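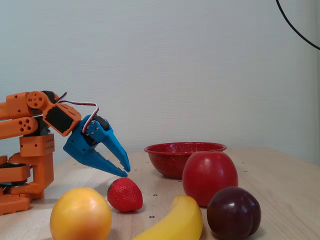
The Fruit Table at the Uniyal Open Day

I went to Uniyal for the soup and stayed for the fruit! The table was my favorite stop by a mile: a strawberry with its leafy cap still on, a banana, a big shiny apple, and a red enamel bowl with white speckles that I wanted to take home (my grandmother in Matevgate had a blue one). Seema Nautiyal showed our group around and let us ask anything, so of course I asked about the bowl. She got it at the Davari flea market for 40 cents, and I'm still jealous.

After that we did the pantry, then the jam room, which smelled amazing. I bought two jars and ate half of one on the bus back. They're open again in December, doors at 10, and parking is easier on the Irnis side.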